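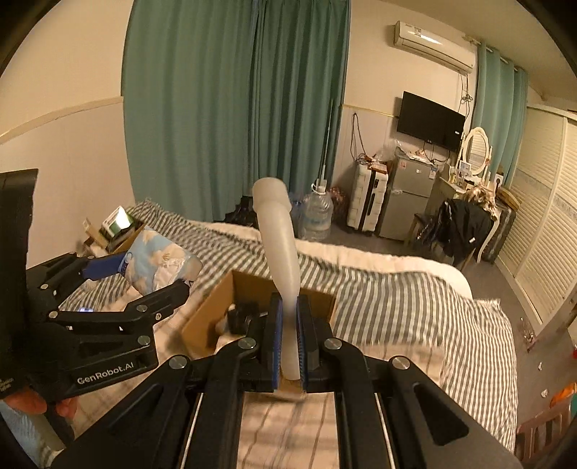
A translucent white tube with a wider collar at the top and a rounded tip.

Tridwood Small Parts Mail-In: Frequently Asked Questions

Last updated Nov 3, 2023

Sending things in

What is the mail-in program?
You send us small, clean household odds and ends that your curbside service won't take. We sort them and pass them on to people who can reuse them or to a processor that grinds them down. We serve the towns of Carnia and Thibodeaux and the rural routes between them.

Do I have to sign up first?
Yes. Fill out the form at the front desk or call and we'll take your details over the phone. You'll get a household number. Write it on the outside of every bag and once more on a slip inside. Bags without a number still get sorted, but we can't credit them to you.

What do you accept?
Caps and lids, empty tubes, nozzles, pump heads, spools, clips, plant tags, bread tags, pen barrels without the ink, and small containers up to the size of a coffee mug. Clear, white and colored items are all fine. Mixed materials are fine if you can pull them apart by hand, and we ask that you do.

What don't you accept?
Anything that held motor oil, pesticide, paint or glue. No needles or other sharps, no batteries, no light bulbs, no foam, no film or wrap. No medicine containers with the label still on. Take the label off and we'll gladly have them.

How clean is clean?
Rinsed and dry. A stain is all right. Food residue is not, and one sticky jar can spoil a whole bag. For narrow tubes, fill them with warm soapy water, leave them overnight, shake and rinse. Let them drain standing up in a glass.

Can I put everything in one bag?
You can, as long as it's all on the list. If you have time, keep the clear and white pieces apart from the colored ones. It saves us a pass at the sorting table.

What about things I can't identify?
Put them in a separate envelope marked "Unknown." Marietjie Nkosi goes through those envelopes herself. If she can't place an item either, it goes in the trash. We don't send pieces back to ask.

Bags and postage

Where do I get bags?
At the front desk, at the Thibodeaux library, or by mail. You may also use any sturdy paper bag or box of your own. Please don't use padded mailers. We have no outlet for them and they pile up.

How heavy can a bag be?
Up to 9 pounds. Heavier bags are returned by the carrier before they ever reach us, and you would have to pay for the second trip.

Who pays for shipping?
You do, unless you use a prepaid label. Each registered household gets one prepaid label per quarter. Extra labels can be bought at the desk at cost. Labels don't expire, but they can't be moved to another household number.

Can I drop my bag off in person?
Yes, at the side door in Carnia during opening hours. Leave it on the shelf inside and sign the sheet. Don't leave bags outside when we're closed. Rain gets in and then we have to dry everything.

Credits

How do credits work?
You earn one credit for each accepted bag. Credits can be used toward compost, seed trays and rain barrels at the Tridwood yard. A seed tray is one credit. The rain barrel is 50 credits, and yes, a few people have saved up for it.

My bag was rejected. Do I lose credits?
No. You don't earn one for that bag, and that's the end of it. After a second rejected bag we'll call to go over the list with you.

Do credits run out?
They stay good for as long as the household is registered. If you move out of the service area, use them before you close your account.

Where it all goes

What happens to the items after sorting?
Matching sets of caps, spools and small containers are offered to schools and craft groups. Most of the rest goes to Dutska, our processor, who grinds it and sells it in bulk. Metal springs and clips go to the scrap yard.

How much do you take in?
We have 267 registered households. Last year we logged 3958 bags from them and from two schools. The count includes bags that were later rejected.

Can you tell me what became of my own bag?
No. Once a bag is opened and credited, the contents are mixed with everyone else's.

Does everything accepted get reused or ground?
No. Some pieces are too brittle and some are the wrong kind of plastic once we test them. We throw those out. The share changes with the season and with what Dutska is taking that month.

Groups and schools

Can my class or club collect together?
Yes. Ask for a group number instead of a household number. Groups get larger sacks and we pick them up, so the weight limit doesn't apply. Leilani Baptiste handles group accounts and pickup times. Please give her two weeks' notice.

Can we visit the sorting room?
Groups of up to twelve, with one adult for every four children. Closed shoes are required. There is a stair and no elevator, but we can bring a sorting table down to the ground floor if you tell us ahead of time.

Do you lend out sorting trays or signs?
Signs, yes. Trays, not at the moment. We are short of them ourselves.

I have a question that isn't on this page.
Call the front desk or leave a note with your next bag. Notes are read when the bag is opened, which may take a week or more in November.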